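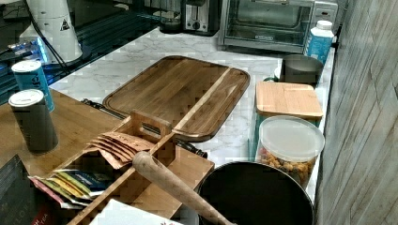

Reading time: 4 min

In May I have to send the list of equipment for next year, and this time I started with the props and not with the robot arm. My reason is simple. Last year we put nearly all the money into the arm, and the kitchen where it must work received what was left. Now I do it the other way. I went along the counter with a notebook and asked of every object what it needs from a gripper. The wooden cutting board lies flat on the marble top, and this is a hard case, as two fingers need an edge to hold. The box with the tea has many small packets in its compartments, and thin paper is another kind of problem. A canister with a lid is friendly compared with these.

So the first line in my budget is fingers. I mean the small exchangeable parts at the end of the gripper, not the gripper itself. The supplier we use, Gokden, sells them in sets of two, and I wrote down 16 sets for the year. My colleagues think it is too much. I kept the number, and I will defend it if they ask me. Last winter we waited for one pair of soft fingertips and the arm stood still while we answered e-mails.

The second line is the arm. I have offers from two firms, Gokden and Jilteo. The Jilteo arm is cheaper to buy, but the service contract is a separate paper and I did not see it until I asked for it the second time. If you compare offers, please put everything in one table: the arm, the controller, the mounting plate, the cables, the delivery, the training day, the service. In my table the difference between the two became quite small. I still prefer Jilteo a little for its shorter base, which leaves more room on the counter.

Third line, the consumables. These are things like tea, snacks, paper, cleaning cloths, and also replacements for what gets broken. In my first year I forgot this line completely and paid for many boxes of tea from my own pocket. This time I ask for 70 a month, and I keep the receipts in an envelope.

Then comes software. We use Sondutar for planning the tasks, and the license is paid per seat. I wanted to take fewer seats, but students come and go, and to move a seat from one person to another takes longer than it should.

What I could not decide is the reserve. My old boss in the Durán project always kept 10 percent and called it "the money for surprises". I would like more. A kitchen has heat, water, glass and crumbs, and an arm does not like any of them. For the moment I wrote 16 percent and put a question mark next to it.

One small thing about delivery times. Jilteo writes 40 working days, and in my calendar this is two months - not one, as I told everybody at lunch. I must correct this before the list goes out. The mounting plate is also still without a price.

Contact | Copyright, all rights reserved | Back to top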